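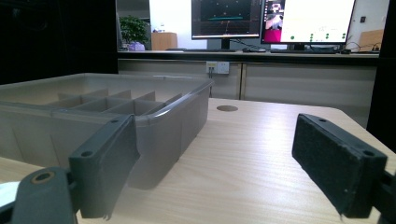 Who can apply to teach tasks with the hand-held grippers?

Anyone 18 or over who can work standing up for two hours and is comfortable repeating a small job many times. Experience with robots is welcome but you don't need any.

Pernby is looking for demonstrators to join Jistora, our project on teaching robots everyday sorting and tidying. You'll hold a gripper in each hand and do the job yourself: pick up a part, drop it in the right compartment, start over. The recordings become the lessons our robots learn from, so the way you move really matters (and yes, fumbled grasps are useful too!).

We have 2,363 demonstrations so far and want to reach 4,000 by the end of May. It's a lovely thing to watch a robot arm copy a little wrist turn that came from a person, and we'd love you to be part of that.

What you'll do
Record tasks from a short written card
Reset the table between takes
Mark takes that went wrong and tell us why
Try remote control of the arm, if you're curious

Pay is $300 for a set of 2 sessions, training included. Sessions are held at our Nurside office, with breaks whenever you want them.

To apply, send us a few lines about yourself and the hours you're free through the contact form on the Jistora page. Applications close 2020-04-14.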